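# Comparing Two Sets of Gripper Fingers for Desktop PC Disassembly

Project report, Monday, January 15, 2024
Group: Ifeoma Dauda, Ultan Flanagan

## 1. Aim

We wanted to know which fingers work better inside a desktop case. The Cendar fingers came with the gripper and have wide, flat pads. The Umali fingers are longer and narrower, and we printed them ourselves from a file shared by last year's group. Everything else stayed the same: same arm, same controller, same wrist camera.

## 2. Setup

The case lies on its side on the workbench. Each run starts from a taught position over the CPU socket and is driven by hand with the Hisach controller. We logged gripper width, motor current and wrist pose. The whole log is 1,989 lines.

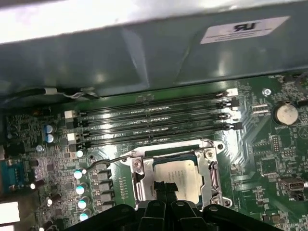

The processor was our main target, as its edges leave the fingers very little to hold. We did 20 attempts with each set. An attempt counted as a success if the part was lifted straight up and set down in the fixture without a second grip. For these attempts the retention frame has to be open, as it is in the wrist view, with both fingertips low over the processor. The thin lever that curves out to the left was our biggest worry when planning the approach. We set the path to come in from the other side and limited wrist rotation during the last part of the descent.

## 3. Results

| Fingers | Attempts | Successes |
|---|---|---|
| Cendar | 20 | 6 |
| Umali | 20 | 11 |

Most Cendar failures were contact with the socket frame before the pads reached the processor. The Umali fingers got past the frame but bent under load, and four times the part slipped on one side.

We also tried locating the socket from the wrist camera with the load plate closed. The position estimate was good enough to start a descent, but the fingers cover the board just below the socket, so any feature there is lost.

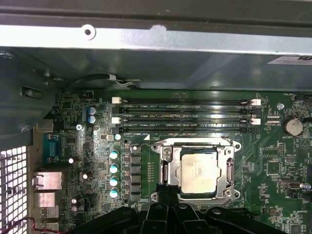 Ultan Flanagan disagrees with using the wrist camera alone. In his view the fixed camera should set the start position and the wrist camera should only make small corrections, and he thinks the slips came from a bad starting angle more than from soft fingers. We didn't have time to test this.

## 4. Problems

The Umali fingers needed reprinting once in November after a tip cracked. Changing sets meant teaching the start position again, which took 33 minutes the first time. Cable routing was also a problem on the deeper moves.

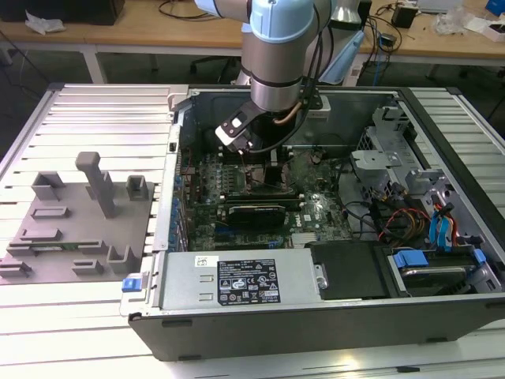
We gave the cable more slack at the wrist and lowered the joint speed, and after that the controller stopped reporting force faults. The slower speed was used for both finger sets, so the table in section 3 is a fair comparison.

## 5. Next steps

- Print the Umali fingers in a stiffer material from Vinavard
- Repeat the 20 attempts with the fixed camera setting the start position
- Try the memory modules with both sets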